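Forum Haushaltsgeräte > Waschmaschinen und Trockner > Toplader
Thema: Toplader im ungeheizten Vorraum, Folie dranlassen oder runter?

kachelfuge
Seit Februar steht bei uns ein Toplader von Skavard im gefliesten Nebenraum, ungeheizt, eine Tür zur überdachten Veranda. Die Luftpolsterfolie vom Transport habe ich nicht entfernt. Grund: Der Raum staubt stark, und am Vorgängergerät war das Blech an der Vorderkante nach wenigen Wintern unterrostet. Deckel und Einfüllöffnung sind frei, der Rest ist lose umhüllt und mit Klebestreifen fixiert.

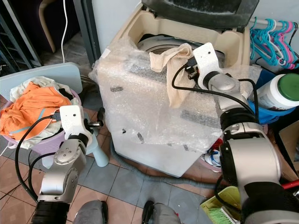
Zwei Fragen. Erstens: Staut sich unter der Folie Kondenswasser, wenn der Raum im Winter auf 2 bis 3 Grad fällt? Zweitens: Gibt es eine Haube, die sich bei einem Toplader nicht bei jedem Öffnen verschiebt? Die Hauben, die ich gefunden habe, sind alle für Frontlader geschnitten.

Restfeuchte_H
Folie runter, vollständig. PE ist praktisch dampfdicht. Warme Waschlauge erwärmt das Gehäuse, danach kühlt es aus, und die Feuchte kondensiert zwischen Blech und Folie. Dort trocknet sie über Tage nicht ab. Der Rost am Altgerät wird an der Kante begonnen haben, an der immer etwas Nasses hing.

Außerdem Abwärme. Der Motor zieht seine Kühlluft bei vielen Topladern von unten und hinten. Sind die Schlitze zu, steigt die Wicklungstemperatur.

brulby_umsteiger
Widerspruch zum ersten Punkt. Meiner (Brulby, Toplader, Garage) steht seit 16 Monaten in derselben Folie. Einmal im Quartal schaue ich darunter, kein Rost. Entscheidend ist, dass die Folie unten offen ist und nicht anliegt. Dann zirkuliert genug Luft. Bei der Abwärme stimme ich zu, Rückseite muss frei sein.

Restfeuchte_H
16 Monate sind für Pulverlack kein Prüfzeitraum. Und »genug Luft« ist keine Messgröße. Leg einen Datenlogger darunter, dann reden wir weiter.

kachelfuge
Logger ist vorhanden. Er lag zwei Wochen unter der Folie, vorn mittig, ein Messwert alle 15 Minuten. Von den ausgewerteten Werten lagen 433 über 80 % relativer Feuchte, fast alle in den Stunden nach einer Wäsche. Daneben im Raum gab es im selben Zeitraum keinen einzigen Wert über 75 %.

Ein Einwand gegen das komplette Abnehmen bleibt: die mechanische Belastung. Bei uns wird die Maschine als Ablage benutzt, es hängt fast immer ein Tuch über der Vorderseite.

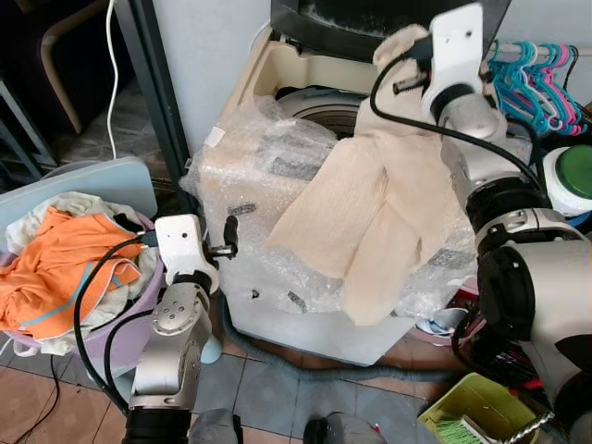 Dazu kommt der Korb, der beim Abstellen regelmäßig an die linke Gehäusekante stößt. Am Altgerät waren dort mehrere Lackschäden bis auf das Blech. Ohne jede Schutzschicht habe ich die nach einem Jahr wieder.

Restfeuchte_H
Damit ist die Frage beantwortet. Gegen Stöße hilft ein Kantenschutz aus Schaumprofil, punktuell geklebt. Dafür muss man nicht das ganze Gerät einpacken.

makokha_fan
Zur zweiten Frage: Makokha hat eine Haube aus beschichtetem Gewebe, zweiteilig, Deckelteil getrennt mit Reißverschluss. Rückseite ist Netz. Bei mir verrutscht sie nicht, allerdings muss man das Gerät zum Aufziehen vorziehen. Die von Gorance habe ich zurückgeschickt, der Gummizug saß genau auf Höhe der Lüftungsschlitze.

brulby_umsteiger
Haube aus beschichtetem Gewebe hat dasselbe Feuchteproblem, nur mit Reißverschluss.

makokha_fan
Nein, wegen der Netzrückseite. Steht oben.

spinnenbein
Anderer Ansatz: Warum steht der Wäschekorb überhaupt im Nebenraum? Wenn der Raum so eng ist, würde ich draußen sortieren und nur die jeweilige Ladung hineintragen. Dann stößt nichts an, und feuchte Textilien liegen nicht neben dem Gerät.

kachelfuge
Habe ich probeweise umgestellt.

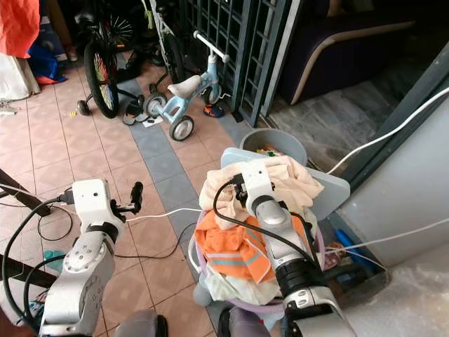

Die Veranda hat den Vorteil, dass der Boden ohnehin gefliest ist und Tropfwasser nicht stört. Nachteil: Der Platz ist mit dem Fuhrpark der Kinder belegt. Das hellblaue Laufrad und das Rad mit den bunten Speichen müssten an die andere Wand, damit man mit vollem Korb durchkommt. Sortiert wird jetzt nach Farbe und Material. Das orange Teil mit dem Reflexstreifen läuft grundsätzlich separat, ohne Weichspüler, weil der die Reflexion mindert. Handtücher kommen in eine eigene Ladung mit höherer Schleuderdrehzahl.

spinnenbein
Wie viele Zyklen verträgt so ein Reflexstreifen? Bei uns waren die Streifen nach zwei Jahren stumpf.

kachelfuge
Steht im Pflegeetikett, sofern noch lesbar. Bei unserem nicht mehr.

Restfeuchte_H
Zurück zum Gerät. Beim Auspacken gleich die Transportsicherung kontrollieren. Wer die Folie dranlässt, übersieht gern die Bolzen auf der Rückseite.

kachelfuge
Bolzen sind draußen, das war vor dem ersten Lauf. Folie kommt am Wochenende ab. Vorn links setze ich ein Schaumprofil, die Haube von Makokha bestelle ich erst, wenn ich die Tiefe mit Schlauchanschluss gemessen habe.

brulby_umsteiger
Meine bleibt dran. Ich melde mich bei Befund.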